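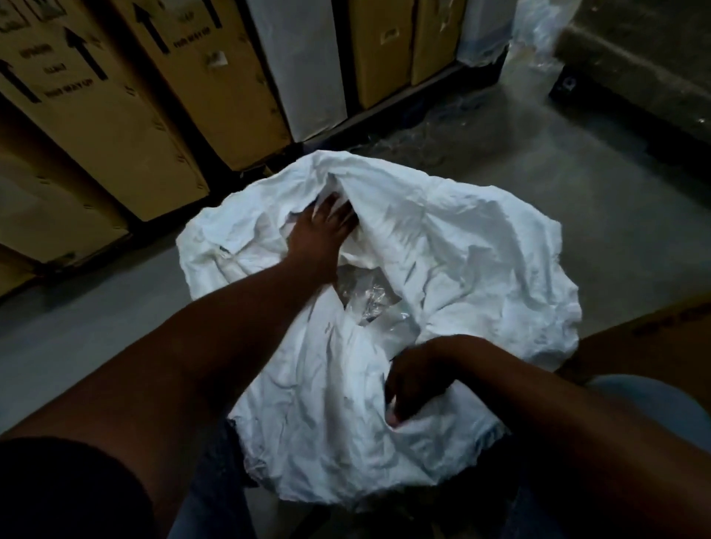 Progress report, work package 2: teaching by demonstration
Project Harb
Submitted by Hadi Sayegh, Endell
Jun 9, 2018

Dear Solange Arnaud,

Please find the report on the second work package. I follow the order of your template, but I put sections 3 and 4 together because the costs and the delays have the same origin this time.

1. What was promised for this period

The plan had two ways of showing the cloth task. In the first way, a person does the task with their own hands and we record from the point of view of the head. In the second way, a person drives the two arms of the Hasto unit with the hand controllers and looks through the unit's own camera. The task is the same in both: take a large sheet which is lying in a heap, find two edges, open it, and fold it to a size that goes on a shelf. We had also to write the instruction sheet for demonstrators and to select the format in which recordings are kept.

2. What was done

The hand demonstrations are the larger part of the work so far. We recorded in the storage area at Drelinside and not in the laboratory, as we agreed with you in the winter. The floor there is concrete, the light is weak and there are boxes along the side. I was against this at first, I must say, because the recordings look less clean. But the system will later work in such places and it is better that it sees them early.

The sheet is white cloth, large, and it is started from a different heap each time. Sometimes we leave packing plastic in the heap or under it, and the demonstrator must take it out before folding. This variation was asked by the partner at Drelinside, who receives many textiles in this condition. It makes the task noticeably harder. Clear plastic under white cloth is difficult to see from head height, and several of our demonstrators found it only by touch. For the remote control part this is a real problem, since the controllers give no feeling of the material.

We have now 54 accepted sessions by hand. A session is accepted when both hands stay in view during the opening of the sheet and the final fold is complete. The most usual cause of refusal is that the demonstrator kneels too close and then the near edge of the cloth goes out of view. We changed the instruction sheet so that it says to kneel one step further back, and to begin by putting both hands on the cloth before pulling anything. After this change the refusals went down, although I do not want to give a percentage before the September count.

For remote control we have 11 accepted sessions. This is less than planned. The operators manage the first grasp well. The second grasp, when one arm already holds an edge and the other must look for the next corner, takes very long, and often the first edge slips. An operator who folds the sheet by hand without thinking can need over 7 minutes for it with the controllers, and is tired afterward. We limit each person now to short turns with a pause.

The recording format is decided and written down. The annex contains the description. The instruction sheet is in its third version and is also in the annex.

3 and 4. Delays and costs

The left wrist of the Hasto unit had play in the joint and was sent for repair. During the repair we could not do remote control at all, and we used the time for hand sessions. The cost of the repair was covered by the maintenance line, so there is no request for additional money. We ask only to move the unused operator hours from this period to the next one. The table in the annex shows the hours.

5. What we learned for the next period

The hand sessions show very clearly how people press the cloth down with one hand while the other gathers or pulls. We did not have this pressing movement in our list of actions and we added it. The present grippers are not well made for it. Endell will test a softer pad on one side, and if it is useful we will fit it on both arms.

We also think that the same person should do the task by hand first and by remote control after, on the same day. When we tried this order the operators hesitated less at the corner. It is only an impression from a few sessions and it needs to be measured.

6. Plan until September

Bring the remote control sessions to the agreed number. Test the soft pad. Train the first model on hand sessions only, then on both together, and compare. Prepare the visit at Drelinside, for which I need from you two possible dates.

With my best regards,
Hadi Sayegh

Annexes: recording format; instruction sheet, version 3; table of hours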